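Plivby Solid Wood Worktop Oil, Satin

Wood care > Oils and finishes > Worktops and tables

Made by Truvenitz
Available in 900 ml cans
Colors: Clear, Pale, Drulwood Brown

Plivby is a penetrating oil for indoor wooden surfaces that get daily use. It suits dining tables, desks, workbenches, kitchen worktops and window sills. It soaks into the wood and leaves a low satin sheen, so the grain can still be felt under the hand. There is no hard film on top to chip or peel, and a worn patch can be treated without stripping the whole surface.

Clear brings out the natural color of the wood and will darken most species slightly. Pale contains a small amount of white pigment to keep ash, birch and maple close to their sanded color. Drulwood Brown is a warm mid-brown, used mostly on oak and on older pieces that need to match existing furniture. All three can be mixed with each other. Mix enough for the whole job before you start, as it is hard to hit the same shade twice.

Before you start

The surface must be bare, clean and dry. Old varnish or lacquer has to come off completely. Sand along the grain, finishing with 120 grit for worktops and 150 grit for tables. Going finer than that closes the surface and the oil will not soak in evenly. Vacuum off the dust and wipe down with a dry cloth. Test the color on the underside or on an offcut.

Applying

Stir the can well, especially with Pale – the pigment settles. Spread a thin coat with a lint-free cloth or a short-haired brush. Leave it for 15 minutes, then wipe off everything that has not soaked in. Any oil left standing will turn sticky. Let the first coat dry overnight and apply the second in the same way. End grain usually takes a third.

Coverage depends on the wood. Expect less from the can on open-grained or very dry timber, and more on a top that has been oiled before.

Drying and curing

The surface is ready for light use the day after the last coat. It reaches full resistance to water and household stains after 7 days. Until then, keep it uncovered, wipe up spills right away and do not put down rubber mats or anything with rubber feet.
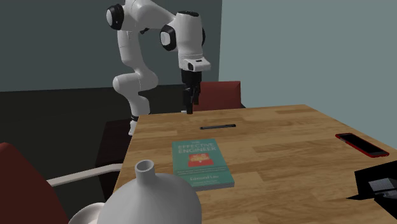 Imai
Product Editor, Wood Care

Care and upkeep

For everyday cleaning use a damp cloth and a little mild soap. Avoid scouring pads and anything with ammonia or bleach. Table edges wear first, along with the places where people rest their arms. When the wood starts to look dry there, sand lightly, rub in a small amount of oil and wipe it off as you would a normal coat. Water rings come out the same way in most cases. Dark marks from iron pans go deeper and may need more sanding.

Storage

Close the lid tightly and keep the can upright, away from frost. An opened can keeps for up to 2 years. If a skin has formed, lift it out before stirring.

Safety

Rags soaked in oil can catch fire on their own. Lay them flat outdoors to dry, or put them in water in a closed metal container before throwing them away. Keep the oil away from children. Open a window while working.

Goes well with

Truvenitz Wood Soap
Truvenitz Lint-Free Cloths
Plivby End Grain Sealer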